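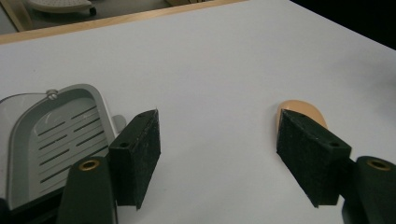
Page 6

Workshop Tips: Looking After Foam Finger Pads on a Hand-Held Gripper

The black foam pads on our Bastent gripper get more wear than any other part. A few minutes every Saturday keeps them usable.

Open the fingers all the way and set the tool over a clear stretch of white tabletop. Crumbs of foam show up well against it.

Brush each pad from top to tip with a dry toothbrush. Skip soap and water – foam holds moisture for hours, and a damp pad leaves marks on paper labels.

Look into the brass inserts at the tops of the green arms. Pick out lint with a wooden toothpick. If an insert turns with the screw, stop and replace the arm.

Change both pads together, even if one still looks fine. Start the screws by hand, then give them a quarter turn with the short driver.

Test on something small and smooth, like a bar of soap. Close and lift it 8 times. If it slips more than twice, check that the pads face each other squarely.

Spare pads are in the Kokkonen drawer, bin 285.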